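ロボットの模倣学習について、少し長く書きます。日本語は母語ではありませんので、変な所があれば教えてください。(1/10)

私たちはHeronという方法を試しています。手首につけた小さいカメラの画像だけを使って、物をつかむ動作を学習させる方法です。部屋全体を見るカメラは使いません。(2/10)

一つ目の課題は、オレンジ色のコップです。白い台に黒い点の格子を印刷して、その上で動作を記録します。格子があると、手首の角度をあとから画像だけで計算できるので便利です。(3/10)

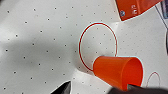

デモは全部で500回記録しました。そのうち46回は、手首の角度の推定が安定しませんでしたので、学習から外しました。外す基準は記録を始める前に決めて、途中で変えないようにしました。(4/10)

横になったコップは、立っているコップより難しいです。指がコップの縁を隠すと、モデルは開いている側と底の側を間違えることがあります。Lisuswoodの以前の方法でも同じ間違いが出ましたから、カメラの位置の問題ではないかと私は考えています。(5/10)

そこで、カメラを近い物に向けた画像も学習に入れることにしました。ねじ、樹脂の部品、ケーブルなどです。作業の役には立たない画像に見えますが、近い距離での影とぼけをモデルに覚えさせるのが目的です。(6/10)
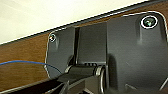
結果ですが、この画像を加えたモデルは、コップの向きの間違いが少なくなりました。ただし、学習を8回くり返したうち、2回は差がほとんどありませんでした。初期値の影響が大きいようですので、まだ「改善した」と強く言うことはできません。(7/10)

査読では「なぜ距離センサーを使わないのか」とよく聞かれます。答えは簡単で、Fatholmの評価手順が画像だけを入力にすると定めているからです。同じ条件で比べなければ、数字を並べる意味がうすくなります。センサーを足した実験は、別の論文にしたいと思います。(8/10)

もう一つ困っているのは、細いケーブルです。背景が灰色でも木目でも、青い線は画像の中でとても目立ちます。モデルが線の形を手がかりにして動作を決めてしまう心配がありますから、線の部分を隠した画像でも同じ評価をしています。今のところ、成功率は少し下がります。(9/10)

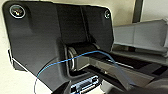 手首カメラの近接画像。開口部の中に黒いローラー、その手前に青いケーブル。

隠し方は、Šťastnýの手順をそのまま使いました。隠す範囲が広いと指まで消えてしまうので、線の幅より少しだけ広くします。この調整が一番時間のかかる作業でした。残りの評価は2月に行います。評価用のコードも、そのときに一緒に公開する予定です。同じような実験をしている方がいましたら、どの距離の画像を使っているか教えていただけるとうれしいです。(10/10)

最終更新:2019年1月12日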